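Enent Memorial Pages – Set-Up Guide
Section 4: Adding dates and reminders

A memorial page can hold as many dates as you like: a birthday, a wedding day, the day of the death. Each date can send a reminder, open the page for messages, or do nothing at all. You choose for each one.

Before you start, sign in as the page keeper. Guests can leave messages but cannot change dates.

1. Open the page and select Dates.
2. Select Add a date. Enter the month and day. The year is optional.
3. Type a title of up to 116 characters. It appears on the page exactly as you type it.
4. Under Reminder, choose None, On the day, or One week before.
5. Select Save.

Note: New dates are set to None. No one gets an email until you change this.
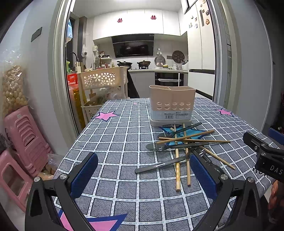
Reading time: 2 minutes

Quiet dates

Some families want a date kept on the page but never mentioned in email. Mark it as Quiet. A quiet date stays on the timeline – guests can still read it – but it is left out of every reminder and out of the yearly summary sent in October.

6. Open the date and turn on Quiet.
7. Check the list of people under Reminders. Remove anyone who has asked not to hear from the page.
8. Select Save again. Changes in step 7 are lost if you leave without saving.

Caution: Deleting a date also deletes the messages left under it. These cannot be restored. To keep them, download the messages first from Page > Keep a copy.

Messages on a date

Each message can be up to 1875 characters. Longer ones are split in two and shown in order. The page keeper can hide a message without telling the person who wrote it.

Sharing the work

A second keeper can be added under People. On the sample page for Wenceslao Sosa, the second keeper is Ovidiu Surdu, and both names show at the foot of the page. Either keeper can change a reminder, but only the first can delete the page.

For older relatives' dates, see Section 5, Family timelines.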